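3.2 Colour words for everyday blues

Of all the material we gathered, the blue part gave us the most pleasure and the most trouble. Speakers in Camatlow and Winder have a splendid stock of words for blue, and they use them with real conviction. In the naming task each speaker went through the Unum word list at their own pace and told us which things at home they would give each word to. We collected 2,733 naming responses in all, and 1,416 of these were for items of clothing or household cloth. Clothing matters so much here because people talk about it daily (what needs washing, what goes with what, whose jumper has gone missing), so the words come up without any prompting from us.

The plain word "blue" did most of the work, as it does in earlier lists. What surprised us was how quickly speakers moved past it once two blue things had to be told apart. "Mid blue", "school blue" and "proper blue" all turned up, and so did the lovely Winder term "washday blue", which we had not met in print before. Figure 4 shows cloth of the kind that tends to set off this sort of talk. 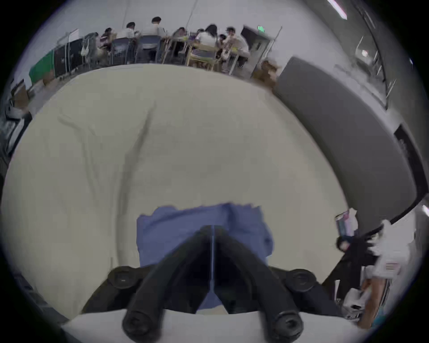
Proper blue is what my mother would say, one Winder speaker told us, and she would never have called anything washday blue unless it had been through the tub so often that the colour had given up. Several others drew the same line. For them the word carries a history of use as well as a shade, and a new garment can't have it however pale it is.

Figure 4. Blue cloth on a beige sheet (first view) and a blue T-shirt on a sage-green sheet (second view).

The Karagiannis scale, which sorts colour words by how freely they combine with nouns, handles "proper blue" very well. It copes less happily with words at the purple end. "Periwinkle" was offered freely for T-shirts, scarves and bed linen, yet hardly ever for paint or cars, and speakers often laughed when we tried it on a van. 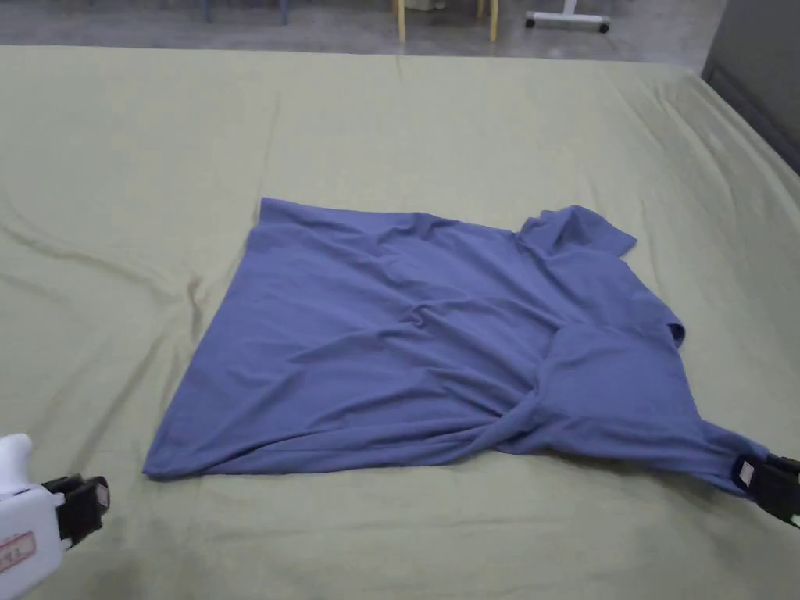

We think this points to something exciting about how the words are learned. A child hears "periwinkle" over a drawer or a washing line and keeps it for soft things, long after learning that a flower has the same name. The greens hint at a similar pattern: "sage" goes with cloth and kitchen walls, "olive" goes with coats, and "khaki" splits the older speakers from the younger ones in Camatlow almost completely. We return to the greens in Section 4, where the 10 most frequent terms are set out by age group.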